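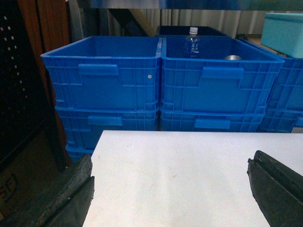 Birkine Print Folio by Ronaldo Bastos

The Birkine Folio is a boxed set of 10 relief prints by the artist Ronaldo Bastos, published by Rodum Editions in an edition of 400. Each sheet is signed and numbered in pencil by the artist on the lower margin.

The prints were cut in pearwood and taken by hand at the Dudás workshop, where Mr Bastos was resident for three winters. They show the river landings and boat sheds at Birkine, a subject to which he has returned throughout his career. Two of the plates — the ferry steps and the long shed — were recut for this edition and differ slightly from the versions exhibited earlier.

Sheet size: 33 cm square
Paper: Lomalex cotton rag, unbleached
Ink: oil-based, black and one colour
Box: cloth-covered board, with title sheet and list of plates

Sets are supplied unframed. Single sheets are not sold separately, although a damaged sheet may be exchanged on return of the original. Purchasers are advised to keep the prints out of direct sunlight and to use acid-free mounts.

Orders are accepted in writing and are normally sent within 10 working days. Institutions may request an invoice. Sets reserved at the February viewing will be held until payment is received, for a period of three weeks.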